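2 min read

The Brascombe Robotics Club resumed work on its bin-picking project on January 9, 2023. Students are preparing the KUKA arm for the Nekeck student competition, in which mixed objects must be lifted from a metal bin. The club has recorded 828 practice picks since August, and members are now revising the grasp planner.

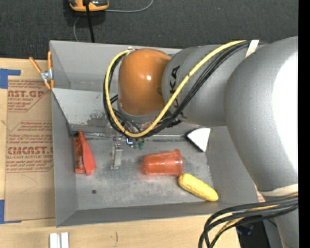

Dalva Aguiar has asked that the cup be tried at more angles before the planner is changed again.

Subscribe to our newsletter for club updates.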